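Comparando dos pinzas para desmontar torres: la Galow y la Morin

Jul 15, 2019

Llevaba desde abril queriendo escribir esto y al final se me han juntado las notas de las dos pinzas, así que va todo en una sola entrada. El trabajo es el mismo de siempre: sacar piezas de ordenadores de sobremesa con el brazo y dejarlas colocadas en un soporte. Disco duro, memoria y procesador. Lo que ha cambiado es lo que va montado en la punta.

Hasta ahora usaba la Galow, una pinza paralela bastante sencilla. Hace unas semanas compré en Vitetel una Morin, de dedos articulados, y quería saber si merecía la pena el cambio antes de rehacer todos los programas. El controlador es el mismo en los dos casos, con Clestatum para las trayectorias, y no he tocado las velocidades.

Cómo está montado

La torre va tumbada sobre la mesa de perfil de aluminio, con la tapa lateral quitada. El soporte de piezas queda a la izquierda. Es de plástico gris y tiene un hueco para cada cosa: arriba el disco de 3,5 pulgadas, más abajo el procesador y debajo una ranura larga para el módulo de memoria. Lo diseñé yo y lo he cambiado varias veces. El poste alto lo añadí como referencia para calibrar, y de momento se queda.

El brazo entra desde arriba. Tengo una cámara fija que mira la mesa y otra pequeña en la muñeca. Con la fija compruebo que la torre está donde debe, y con la de la muñeca hago el ajuste fino sobre la placa.

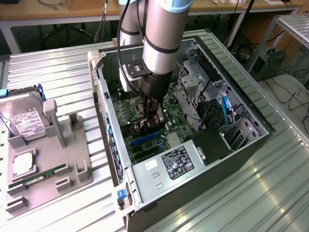 Lo que hacía bien la Galow

La Galow es rígida. Cierra siempre igual y no tiene holgura que yo haya podido medir. Para el disco duro es perfecta, porque el disco tiene dos caras planas y basta con apretar. También es fácil de programar: una posición de apertura, una de cierre y una fuerza.

El problema es el ancho. El cuerpo de la pinza es grande y dentro de una torre hay poco sitio. Con la jaula de discos a un lado y la fuente al otro, había ángulos en los que simplemente no entraba. Para la memoria tenía que acercarme girado 90 grados respecto a lo que pedía el programa y luego corregir, y en esa corrección perdía tiempo y a veces la posición.

Hice 18 intentos de extracción de memoria con ella. Salieron bien 11. Los demás fallaron casi todos por lo mismo, un dedo que rozaba la ranura de al lado y desplazaba el agarre. Ningún módulo roto, eso sí.

Lo que hace la Morin

La Morin es negra, más estrecha en la punta y con los dedos en ángulo. Al cerrar, los dedos no se mueven en línea recta, describen un pequeño arco, y eso obliga a compensar la altura. Si no lo haces, la punta queda más arriba o más abajo de lo previsto según lo abierta que esté. La primera tarde la perdí entera con esto. El manual lo menciona en una tabla al final, sin explicar gran cosa.

Una vez metida la compensación en Clestatum, el comportamiento es bueno. Repetí la prueba de memoria con otros 18 intentos y solo fallaron 4. La torre era la misma y los módulos también, así que la comparación me parece razonable, aunque son pocos intentos para sacar conclusiones muy serias.

Con el procesador la diferencia es más clara. Hay que levantar la palanca, abrir el marco metálico y coger el chip por los bordes sin tocar los contactos del zócalo. La palanca la sigo soltando a mano. Lo he intentado con las dos pinzas y no me fío de ninguna – un tirón mal dado dobla contactos y adiós placa. Coger el chip, en cambio, lo hace la Morin sin problemas si la cámara está bien calibrada.

La cámara de la muñeca

Este es el punto en el que más he dudado. Los dedos de la Morin se abren mucho y ocupan buena parte de la vista por abajo. Con el zócalo en el centro se trabaja bien y se distingue el marco abierto a la derecha, pero las ranuras de expansión quedan medio tapadas. Para memoria y procesador me da igual. Si algún día quiero sacar tarjetas, tendré que mover la cámara o acercarme desde otro lado.

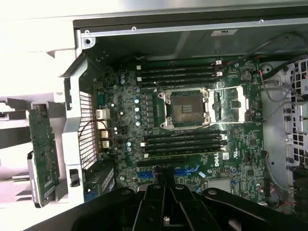 También he tenido que bajar la exposición. El metal brilla bastante, sobre todo el marco del zócalo, y el detector de bordes se me iba a los reflejos en lugar de ir al contorno de la pieza. He probado a poner un difusor de papel delante del foco y mejora, aunque hay zonas claras que se siguen quemando. Lo siguiente será un filtro polarizador, que tengo pedido.

Otra cosa que conviene vigilar son los cables. En estas placas los mazos pasan cerca del borde y de la memoria, y los de datos del disco van sueltos. La Morin tiene más articulaciones donde engancharse que la Galow. De momento los aparto a mano antes de empezar, y en el programa he dejado una altura de paso más generosa – se tarda más, pero no he vuelto a enganchar nada.

Con cuál me quedo

Para este trabajo, con la Morin. La Galow la guardo para el disco duro si alguna vez vuelvo a montar un cambiador de herramientas, cosa que ahora mismo no me apetece. En precio no hay tanta diferencia como esperaba y el adaptador de la muñeca me ha servido con solo hacer dos agujeros nuevos.

Me queda pendiente probar unas puntas de goma más finas para el módulo de memoria y repetir la serie con otra placa que tenga las ranuras más juntas. Si alguien tiene la tabla de compensación de la Morin para aperturas pequeñas, que me la pase en los comentarios, porque la que he hecho yo por debajo de la mitad del recorrido es bastante mala.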